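The Drum Goes Out at Four

I test toys for a living. At Skeltness we hit things, drop things and pull the ears off things so that your children may do it later with our blessing. For six years the hitting was my department. A drum needs 1,000 strikes before it gets a sticker, and I have the forearm to prove it.

In March the company bought an arm to do the striking, along with a scheduling program called Vollex that tells the rest of us when to stand near it. I was told this would free me up. I have since been freed up to fill out a form with 102 boxes, one of which asks whether I feel freed up. 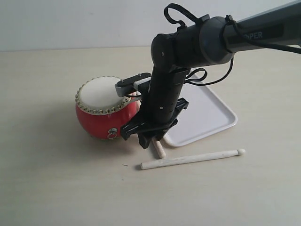 The drum bench at Skeltness, with one stick still on the table.

I don't hate the arm. It doesn't take the good chair, and it has never once played the opening of a song I then had to hear all afternoon. My wrist has stopped clicking. Management likes to mention my wrist.

What went missing is harder to put on a form. When three of us drummed, we got bored, and bored people notice things. We noticed that a tack was working loose, or that the new paint smelled like a bus. We also complained about our pay in 4/4 time, and some of that reached the right ears. Now I set out the sticks, press a button and watch a screen, and the screen has no box for smell.

If the company wants to save my wrist, fine, keep the arm. But give us back an hour a day to play with the toys badly, on the clock, and write down whatever we say about them. I'd even fill out box 103.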